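SMALL POUCHES, LESS DIGGING
Speaker notes, Bidham Library evening talk, 18 October 2024
36 minutes incl. questions. Leave 5 at the end. Last time I left none.

Before starting
Water. Clicker. Check the people in back can hear.
Handouts on the chair by the door, not on the lectern - they never leave the lectern.
Put my own bag on the floor where people can see it. Need it later.

Opening
Hello, thanks, glad to be back in Bidham, etc. Keep short.
Start with the bag. Ask: hand up if you dug for something on the way in. Keys, glasses, parking ticket. Wait for hands.
Then the story of the charger at Grullasier station. Train in two minutes, whole bag tipped out on the bench, charger was in my coat. Don't drag it out. Point is I had a very nice bag. Lots of pockets in it. Didn't help, I'd never decided what went in them.
So tonight: not the big bag. The small stuff inside it.

What I mean by a small pouch
Anything that closes and fits in one hand, more or less. Zip, snap, drawstring. Felt, canvas, an old glasses case.
Doesn't have to be bought. Say this early, people relax.
Soft is better than hard for most things. Hard cases take up the same room full or empty. Soft ones squash down.
Exception - glasses. Exception - anything with a lens. Exception - pills if you carry them loose (don't).

Shape, first part
Lying down vs standing up. Sounds silly, spend a minute on it anyway.
Most of us judge a pouch lying flat in the shop. Rounded ends, soft, looks like nothing much. Could be a sponge from across the room.
Rounded ends slide in beside a book or a lunch box. Square corners catch on things. I had a square one that caught on my scarf every single day for a whole winter.
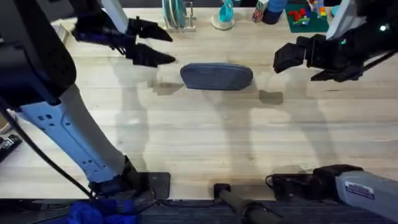 But why not one big pouch for everything and be done with it, a man in the second row at the Rakena talk wanted to know, and the whole row nodded.
Fair question, answer it properly this time. Last time I mumbled.
One big pouch is a second bag. Same digging, smaller hole. Worked for me for a week, then there was a half-eaten cereal bar in with the cables.
Test: can you say what's in it in one breath. "Cables." "Sewing stuff." "Things for a headache." If you need the word "and" more than once it's too big or it's two pouches.
He did say he'd try it. Then asked about fishing tackle, I know nothing about fishing tackle. If it comes up tonight throw it to the room.

Felt - do this bit with the samples going round
Pass samples round NOW, start left side.
Why I like it: quiet, doesn't scratch phones, grips the lining of the bag so it stays put a bit. Edges don't fray like woven cloth does.
Why I don't: picks up lint. Pet hair!! Gets fuzzy. Not for anything that can leak.
Wool vs polyester felt - don't get stuck here. Check the care label before washing, some of them shrink. If there's no label, damp cloth and patience.
Dark gray hides pencil. Does not hide hair from a white cat.
Thickness: thick felt keeps its shape, thin felt slumps. If you want it to stand on its own you need the thicker stuff and a proper flat base.

Shape, second part - standing up
Back to shape. A tall narrow one with a flat base can stand on the desk while you use it. Zipper along the top and down one side, so the mouth opens wide and you can see down in.
Top-only zipper = you fish about with two fingers.
Where does the label sit, front or back. Pick one way round and always put it in the bag that way. Then your thumb finds the pull without looking.
Leave the zip part open on the desk, closed in the bag. Obvious. I forget the second half constantly.
Pinch the top edge with one hand when you pull the zip with the other. Felt bunches up otherwise and gets in the teeth. If it does jam: back up a little, don't yank, pull the fabric sideways away from the track. Pencil lead on the teeth helps with metal ones. Bit of dry soap on plastic.
(ask if anyone has a better trick - there's always one)
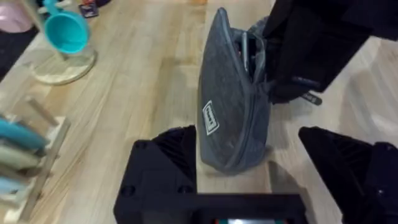

The kitchen table sort
Main part. Don't rush it even if running late. Cut the shop bit insted.
1. Clear some table. Tip the whole bag out. All of it, linings too.
2. Trash first. Receipts, wrappers, the pen that hasn't worked since March.
3. Put what's left in heaps by when you use it. By when, not by what it is. A tape measure and a notebook look nothing alike, but if you only use them in the hardware store they belong together.
4. Heap used every day - no pouch. Goes in an outer pocket. Keys in a zipped pouch is a bad idea, you'll be on the doorstep in the rain with your teeth on the zip.
5. Heap used weekly - pouch.
6. Heap used "just in case" - pouch, smallest one you own, and when it's full it's full.
7. Everything else stays home.
Let them do it for real if the tables are set up. Anyone shy about tipping out their bag, let them do a pocket. Use my own bag first so they see the state of it.
Expect noise. Let it run, then clap hands or flick the lights.

What goes in mine (read from the real one, don't do it from memory)
Desk pouch: pencil, short ruler, eraser, clips, a spare pencil for lending.
Travel pouch: charger, long cable, earplugs, adapter. Lives packed. When home I use the other charger. Yes it means owning two. Worth it.
Mending pouch: needle, black thread, white thread, safety pins, one shirt button. Used it three times at other people's weddings.
Mention weight. Pouch itself should weigh next to nothing. If the empty one feels like something in your hand, leave it in the shop.

Things I got wrong
Color coding. Bought a set, all lovely, forgot which was which in a fortnight. Feel works better for me. One felt, one canvas, one slippery nylon, and I know them in the dark.
Pouches inside pouches. No.
Buying the pouches before sorting the stuff. Everybody does this, did it twice myself. Sort first, live with sandwich bags for a couple of weeks, then buy to fit.
Mesh. Looks so sensible in the shop. Pencils come out through it.

Keeping it going
Empty the bag once a month. Pick a thing it hangs off - bills, haircut, whatever.
When you take something out for good, shift the rest. Don't leave a half empty pouch hanging around, it fills up with mints.
Wash or brush the felt ones while they're empty. Lint roller works, sticky tape if you don't have one.
The Stotus trip is the example if there's time. Left in a hurry, grabbed the travel pouch, threw it in, had everything. Except socks. Socks are not a pouch matter.

Shop bit (CUT if past half hour)
What to check: zip runs both ways smoothly, seam inside isn't rough, pull big enough for cold fingers. Stand it up on the counter. Turn it inside out if they let you.
Don't recomend a brand. People ask. Say whatever opens wide.

Questions
Likely ones:
Kids' school bags - same idea, fewer pouches, bigger zips. They won't keep it up, that's fine.
Makeup - wipeable, not felt.
Medicine - keep it in the box it came in, ask the pharmacist, move on.
Can I make one - yes, pattern's on the back of the handout, zip is the fiddly part, baste it first.

GET THE SAMPLES BACK. Count heads at the door if I have to.
Thank the library. Chairs back against the wall, key through the side hatch.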